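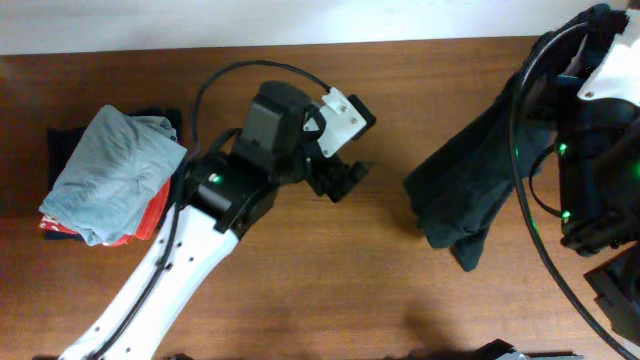
My grandmother ironed dish towels. She ironed pillowcases, handkerchiefs and, during one bad winter, the curtains while they were still hanging. I own an iron too, and I believe it is behind the paint cans. Somewhere between her and me, a whole household skill packed up and left without saying goodbye. These days the closest thing to an ironing board in most homes is a bare tabletop, orange-brown wood with a fine grain running the long way, and a T-shirt smoothed over it by hand and hope.

Aleksandra Dudek has watched this happen from behind a counter. She has run the pressing shop on the main street of Anberg for 34 years, and in that time she has seen the weekly shirt order shrink to a trickle. "Men used to bring me six shirts," she says. "Now they bring one, and somebody is getting married."

She doesn't blame anyone. She blames the dryer, then the fleece pullover, then the phrase "smart casual," which she pronounces the way other people say "black mold." The town's last big customer, a hotel, switched to sheets that are supposed to arrive smooth. Dudek has slept on them. She has views.

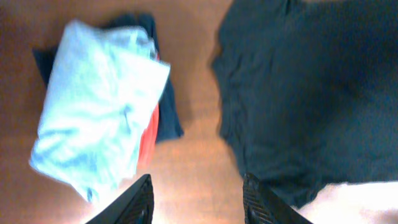
Not everyone has given up. In the back room of the Anberg library, Bakari Lema teaches a class in pressing and folding that costs $40 and fills every December, when people remember they have relatives. He opens with collars. The trick, he tells them, is to work from the points toward the middle, and to stop talking while you do it.

I went, and I was the worst one there. Begoña Goicoechea, a retired bus driver at the next board, finished a pleated skirt in the time it took me to put a fresh crease down the front of a sleeve, where no crease has ever been wanted. She looked it over kindly. "You could wear a jacket," she said.

Lema let me try again. The second sleeve came out flat, warm and a little shiny, and I carried the shirt home on a hanger held out the car window like a flag — then hung it in the closet, where it was promptly crushed by a parka. I have not moved the paint cans.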